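4.3 Recording a demonstration set

This section applies to operators who guide the arm by hand or by remote controller while the Kanirham recorder stores the motion and the camera views. Complete the start-up checks in section 4.2 before you begin.

1. Sign in to the recorder with your own operator name. Do not record under a colleague's name.
2. Open the task card for the session and read the instruction line aloud. The wording on the card is the wording the learning system will receive.
3. Lay out the objects listed on the card. Keep them within reach of the gripper, and change their positions and headings between demonstrations.
4. Move the arm to its start pose and check that the cable at the wrist is free to follow the gripper.

Note: Objects that are not part of the task may stay on the table. A set recorded only on a bare table is of limited use, and the Laruston task cards call for a mixed layout in most sessions.

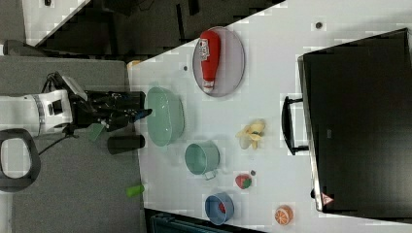

Figure 4-3. Mixed tabletop layout with the gripper near the green bowl.

5. Press Record and wait for the tone. Hold the arm still for 2 seconds.
6. Carry out the task at an even pace. If you miss a grasp, try again in the same recording – a recovered grasp is a valid example and should be kept.
7. Return the arm to its start pose and press Stop.
8. Mark the recording as Complete, Recovered or Rejected. Use Rejected if the arm struck the table, if a person reached into the work area or if the wrong object was moved.
9. Rearrange the objects and repeat from step 4 until the card is filled. A standard card holds 70 demonstrations. Take a break after every 12.

Caution: Keep hands and sleeves clear of the fingers whenever the arm is enabled. To pick up a fallen object, press Pause and wait until the status light turns amber.

Caution: Do not adjust a camera during a card. If one has been bumped, close the card, repeat the calibration in section 3.5 and open a new card.

Uploading
Recordings are held on the local drive until the card is closed. Upload of a full card takes nearly 4 minutes on a wired connection. Leave the recorder switched on until the transfer message clears.

Questions about task wording go to Chantal Beaulieu. Rejected recordings are reviewed by Themba Mokgethi, who may ask the operator for a short note on the cause.

Section last revised Jul 24, 2026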